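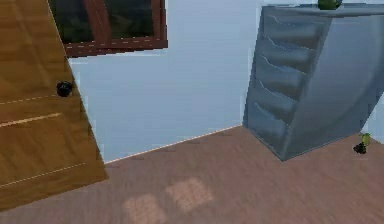 Issue 10

Hello again from the Zander edit room, where the kettle is on its last legs but the series is very much alive! You asked for a short update on how your money is being spent, so I'll start with the good bit. Two of the dance episodes are finished and graded, and the third is nearly there (the sound mix needs another pass, as the tap routine drowns out the judges).

The semi-final shoot at Fondel went well. We had 100 people in the audience, all of them louder than I'd dared hope, and the guest couple did their rumba twice without a grumble. I still think the second take is better – my director disagrees, and we've agreed to sulk about it separately until the rough cut.
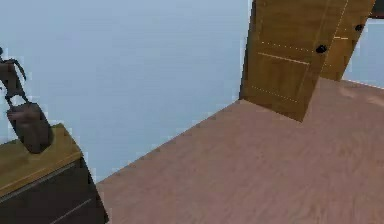

Costumes are where we've slipped. The sequinned jackets came in at 3098 euros, more than I'd budgeted, so I've taken the difference out of the travel line and we'll all share cars to Flevum for the final. I'd rather do that than come back to you for more.

Music rights are cleared for everything except the closing number. I'm chasing that one daily and have a spare song ready if it falls through.

Next up is the trailer, which I hope to send you in December. Could you let me know which logo you want on the end card?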